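Cullinane Centre for Early Years Practice
Module 11: Sorting, Trays and Table Play
Handout for students, May intake

1. Purpose of the session

This session considers how a small selection of play materials may be set out on a plain white table. Students are asked to read pages 44 onwards of the module reader beforehand and to bring their observation sheets.

Materials should differ clearly from one another in colour and shape. A large plastic building brick and a rounded green piece, placed close together, give a child two distinct things to name and compare. Wooden items may be added once the first materials have been introduced.
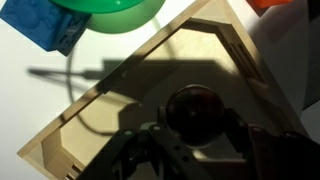 2. The tray as a boundary

A tray marks out a place for work. Low walls are preferred, as a child seated at the table can see over them and reach in from any side. The tray is presented with nothing in it, and the materials are kept next to it until the child chooses one. Students should note in writing:

- which object is chosen first;
- whether it is put into the tray or used elsewhere on the table;
- any words the child uses for colour, size or position.

A ball should be given a resting place of its own. A wide, shallow holder is suitable, and one in a contrasting colour helps the child to find the ball again. Small balls are used only with the age groups listed in the Ludmont safety guidance, and under constant supervision.

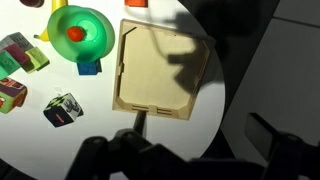 Þröstur Lauritsen has argued that the tray should come out last, when the child has already handled every object freely, and that an early boundary shortens play. Students may adopt either order but must state which they used and keep to it for all observations.

3. Written task

Submit one observation and a short commentary to the module office by July 23, 2021. Work handed in at the Sinley site will be forwarded.

Contact: Module Office, Room 917 | © Cullinane Centre | Back to top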